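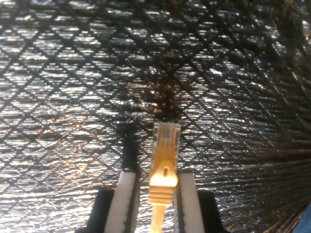

Yellow Ethernet connector between the gripper pads, quilted silver sheet behind.

Sunday, October 12, 2025

Insider filings screen, run 19. Same rule as the June runs: flag any company where two or more directors or officers bought in the open market inside a 200-day window. Option exercises, dividend reinvestment and purchases under standing plans excluded.

Input was 445 filings after removing duplicates. Amended filings are still a nuisance. The parser keeps the original and the amendment when the transaction date differs between them, so one purchase is counted as a cluster of 2. Patched by matching on filer, share count and price, ignoring the date. Will wrongly merge a filer who buys the same lot twice at the same price. Accepting that for now.

Flags worth a second look:

Reria. Finance director and a non-executive, both buying within a week of the dividend cut. Sizes small against existing holdings. Low weight.

Lullevora. Chair only, but through two family trusts, so the screen read it as two buyers. Should be one. Added the trusts to the alias table.
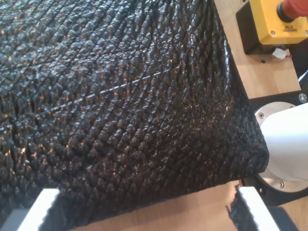

Meesuk dropped out once plan purchases were removed, which is what the June note predicted. Its earlier score should be struck from the summary sheet. I have not done this yet because the sheet is locked to the old column order and the macro fails if a row goes missing.

Plunthorpe is the awkward one. Three officers bought on the same day, all at the placing price. Technically these are purchases, but the shares came from the company and not the market. The filing code does not separate the two cases. Read the footnotes by hand and marked all three as placing. Score goes to zero.

Return measurement: still using close on the day after the filing, not the trade date. Anyone comparing with the older tables should check which one they have. The first few runs used trade date and look better than they should. 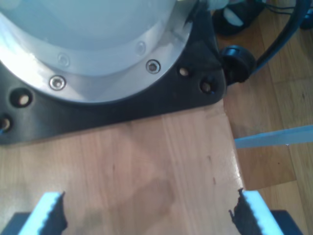

Arm base housing and flange ring, with socket-head screws.

To do
Strike Meesuk from summary, fix macro first.
Placing check: search footnotes for "subscription" and "placing" before scoring.
Rerun 19 with the alias table and keep both outputs.
Spread costs for the small caps not included anywhere yet.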